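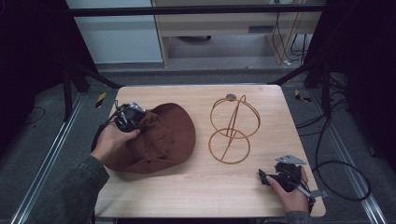

Slide 1: brown felt hat, copper-colored wire stand

OK, hi everyone. Wait for the back row to sit down. Thanks to Ya-wen Mak for getting me on the program, and for the coffee.

So I sell used hats, and tonight is about shipping them, the part of the job I was worst at. My first year I mailed 200 hats and 63 came back to me with a complaint. Dented crowns, mostly. Pause, let them groan.

Slide 2, the box. I was buying the cheap Vudden boxes and they were too shallow - the lid sat right on the crown. Now I want two inches of air on top. Pass the box around!

Slide 3, stuffing. Tissue goes inside the crown, loosely, then a ring of cardboard under it so the brim floats. Please don't use newspaper on light felt (tell the De Graaf story if there's time, the gray one with the crossword on it).

Slide 4, steam. A dent in felt is usually fixable. Kettle, slow passes, shape it with your fingers, let it cool on a stand before you touch it again. I put a care card in every order now and people love it.

Slide 5, numbers. Last year, 310 hats out, four complaints. Take questions, then remind them the Drosau swap is in May.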